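Collecting your first batch of practice runs in simulation

If you've got as far as having the simulator open and the controllers paired, well done, because that's the fiddly bit over with! What follows is how we go about gathering examples for the pick-up tasks at Haltemex, and you're welcome to borrow as much of it as you like.

Start by choosing one task and writing it down in a single plain sentence, something like "pick up the thing on the cabinet". Stick that sentence somewhere you can see it. When Hernán Guzmán and I made our first set we let the wording drift, and by October we had 1863 runs, of which only 692 matched what we'd meant to teach (I still wince a bit).

Next, load a room and reset it. Bring both arms to the resting pose, press record, and wait a second before you move. Then do the task at an easy, steady pace. If you fumble, carry on and recover if you can, and mark the run "recovered" when you save it. If the object ends up on the floor, mark it "failed" and keep it in its own folder.

After every run, change something small: where the object sits, which way the robot faces, the colour of the walls. Save as you go, and have a proper break after an hour or so, as tired hands make jerky runs. Trí Nghiêm does his first thing in the morning with a large pot of tea, and his are lovely and smooth.

Aim for 1000 good runs before you try any training, and 2000 if the rooms vary a lot. The approach is the part that learners copy most closely, so give it the most care. Bring the gripper in over the top of the cabinet and let it hover just above the flat green object for a moment before you commit, keeping the other arm up and out of the way on the left. Once you're happy with the line, go down slowly, close the fingers, lift, and stop the recording only when the arm is still again.
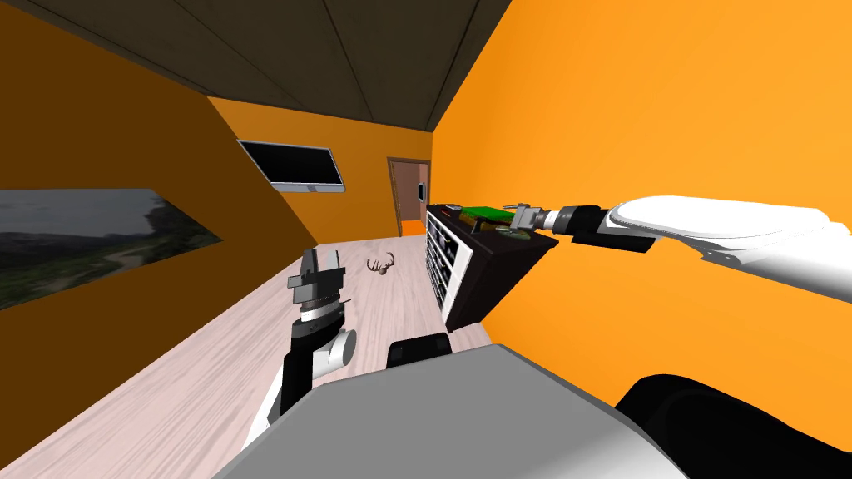
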